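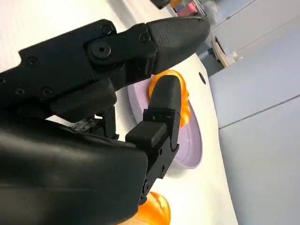 Gripper drops the thing about one time in three, three weeks to club demo
Posted in Student Projects > Arms and Grippers
Asked 5/15/19 by wodurside_arms
562 views, 3 answers

I help out with the robotics club at Meredith, which means I hold the extension cord while teenagers explain torque to me. Our spring project is a table-clearing task. The arm has to pick up a piece of orange play food, put it on the plate, back off, and do it again until the audience claps or leaves.

It works beautifully as long as no parent is in the room. Otherwise one of two things happens. Either the fingers close on the piece and it squirts out sideways like a watermelon seed, or they get a good grip, lift, and let go partway to the plate for reasons known only to the arm.

What we have tried:

Closing harder. We went from 200 to 600 on the grip setting (the controller is a Plukeo, the units are whatever Plukeo felt like that morning). More force made the squirting more athletic.

Closing slower. Helped a bit. Also made each pick take so long that one of the seventh graders sat down on the floor.

Wiping the pads with alcohol. Better for an afternoon, then back to normal.

The students wrote the pick routine themselves and I would like the fix to be something they can find and feel smug about, so please don't just post a finished script. Hints are good. The script is in Python and is longer than it should be. I'm told the comments are funny.

Also, is it normal for the wrist view to be mostly gripper? The kids want to use it to line up the pick.

Answer 1 (accepted, 14 votes)
by Josphat Mussa

You have two problems and they've been taking turns.

The squirting is geometry. If you pinch a shiny, bulgy thing anywhere off its widest part, the pads push it out, and pushing harder pushes it out faster, as you noticed. Your kids need to get the closing line through the fattest part of the object. Have somebody put the arm in slow mode, stop it just before contact, and look from table height with one eye closed. I'd bet lunch you're high. Everybody is high, they're all scared of hitting the table. Go down a few millimeters at a time until it stops spitting.

Then drop the force back. I'd start at 200 again and only go up if it slides during the lift.

The letting go on the way over is something else. On our Plukeo the hold times out if the script doesn't keep sending the grip command, and a long move will outlast it. Ask the students what the gripper is being told while the arm is traveling. Don't say anything more than that. Let the silence do its work.

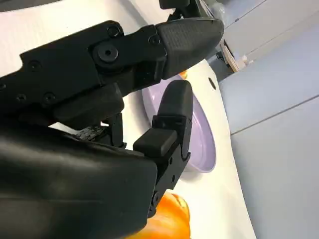 As for the wrist view, yes, it's normal, and the fix is to do your looking early. Once the fingers are down in position they hide whatever you care about. You can see how it goes: the plate is mostly behind the two fingers, and the orange thing past the upper fingertip has been reduced to a sliver. Nothing is going to line up on a sliver. Have them look from a hover pose well above the table, save the target position, and then come down blind. Blind sounds bad to students, so call it "committed" and they'll be fine with it. And if there's a second orange piece near the base of the lower finger, which there is, make sure the code knows which one it's after. Ours used to pick the brighter one and we had an argument about fairness.

One more. Check the finger screws before every session. We had a pivot back itself out over a weekend and spent most of a meeting blaming the software. Put a stripe of paint pen across each head and onto the plate next to it, so you can tell when one has turned.

Answer 2 (3 votes)
by stustwood_dad

We had this at the Stustwood club in November and solved it with a strip of rubber shelf liner glued on each pad. Cost nothing. It looks terrible and it came off during judging but up to then it was great. We ran ours at 700 if that helps.

Comment from Josphat Mussa: 700 on a toy is a lot. Did the toy survive?

Comment from stustwood_dad: define survive

Answer 3 (-2 votes)
by nk_builds

Suction cup. Fingers are a waste of time for food shapes.

Comment from wodurside_arms: It has ridges. We tried a suction cup on it last year and it made a noise the club still does at each other in the hallway.

Update from wodurside_arms

We were high. Dropped the pick height, went back to 200, and it stopped spitting. I asked the question about what the gripper is being told while the arm moves, then drank my coffee. It took them nine minutes and there was shouting. The hover pose is on the list for next meeting. Accepting the first answer. Paint pens are ordered, in four colors, because there was a vote.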